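Patch Night

The update for the Irnel landed at 1300, in the middle of my shift, and I did the dumb thing and hit install.
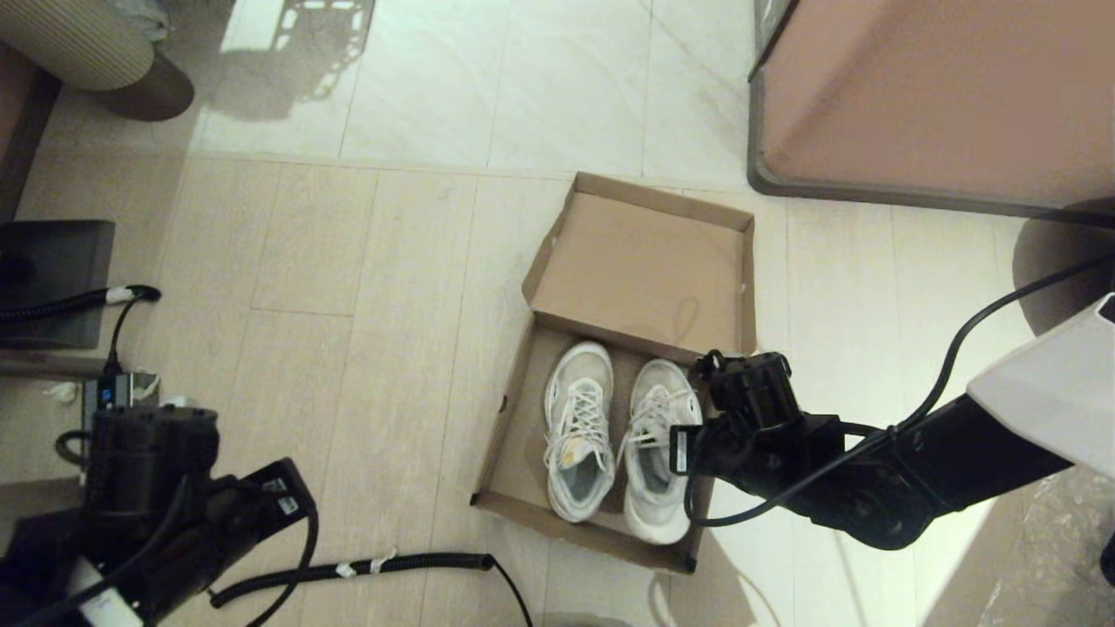 White sneakers, still in the box.

Eighteen percent. Then nothing. The little ring going round and round on the black screen and me behind the counter at the Prurkoncombe depot, pretending to look for a reciept.

My sister was going to call. Today, she'd said, after the doctor, and she only had this number.

Forty. Restart. The Tastusow logo, which they'd redrawn, uglier. A woman wanted stamps. I sold her stamps. Fifty-one.

What's new in this version, the forum said. Darker menus. Fixed alarm. Better battery, maybe, if you wiped the thing first. Somebody on page two had lost 200 pictures and somebody under him said well, back up. I hadn't backed up since March.

Eighty. Hot as toast in my hand. Restart again.

I thought about the voicemail from Dad, the one where he forgets to hang up and you hear him walking, keys, the car door, the radio coming on. I had never moved it anywhere. Stupid. Every phone I'd owned I just carried it along and figured it would keep comming.

100. Welcome, it said. Choose a language.

I chose. I put the code in wrong, then right. The menus were dark, fine, very nice. Contacts, yes. Pictures, yes. I went to the mailbox and it was loading, gray lines where the names go - and then it rang, right over the top of it, some new ringtone I didn't know was mine.

The man next in line said, you gonna get that?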